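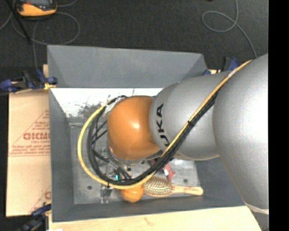 8 Sep 2018 — bin picking, learned grasp scorer vs. hand-written baseline

Long day. Writing this up before I forget which run was which.

Question was whether the scorer gets better at cluttered bins if we let it look again on the way down, or whether one look from the top is enough. Samuele says one look. I say two. Bet is a coffee.

Setup same as May except the bin is clamped now. Arm was nudging it during wall grasps and the calibration went off by a few mm each time, which I'm fairly sure spoiled half the May data. Have not gone back to check. Should.

Runs:
A — baseline (flattest patch nearest the centre), 200 attempts
B — scorer, one look, 200 attempts
C — scorer, second look part way down, 200 attempts
So 600 in all. Same object set for each, bin shaken out and refilled between blocks. Order of blocks was A, C, B because B's config file had the wrong bin height in it and I only spotted that over lunch.

Results, quick and dirty. C beats B, B beats A. Gap between B and C is smaller than I wanted. Nearly all of it comes from things lying against the near wall, where the top view gets the height wrong and the fingers come down short. In the middle of the bin the second look makes no differnce that I can see. Samuele will say that's his point. Not conceding the coffee yet.

Hairbrush is still the awkward one. Scorer loves the handle, picks it up well off the balance point, head swings down and the whole thing twists out of the fingers. Counts as a success if you only check gripper width at closing, fail if you check again over the drop box. Changed the label to the later check for all three blocks. This hurts A most. Old numbers from May use the early check so DO NOT put them in the same table.

Depth is bad on the shiny bits of the bin. Bright stripe under the far wall comes back as nothing, or as a spike, and the scorer twice tried to grasp the spike. Masked it out by hand for now. Tried turning the lamp, just moved the problem. Matt tape? Ask Pritchard what they line theirs with.

Clear things: same story, barely any depth, scorer ignores them until they're the only thing left and then gives up. Left these in the counts. Samuele wanted them out. We report both.

Cables. The loop round the wrist is too generous, hangs low when the tool tilts and drags across whatever is next to the target. 11 attempts in block C where the logs show a neighbour shifting before the fingers closed. Kept in as they are, flagged in the log with "drag". Wants re-tying with the wrist at full turn, otherwise it'll pull tight on the far side. Not tonight.

Speed — second look costs time, arm has to stop and settle. Settle wait is 400 ms, picked by me out of thin air months ago. Could probably halve it. Nobody change it before block D please, I want that one comparable.

To do
- block D: second look only when the target is close to a wall. If it matches C, that's the version we write up
- rerun the hand-eye calibration first thing, before anyone leans on the table
- proper intervals on the A/B/C rates, not me squinting at a bar chart
- split faliures into missed / slipped / dragged. Samuele has started, his sheet is in the Telberg folder
- back up the raw depth, disk is nearly full
- spare finger pads, left one is wearing at the tip

Logs for A and B copied over. C still copying when I left.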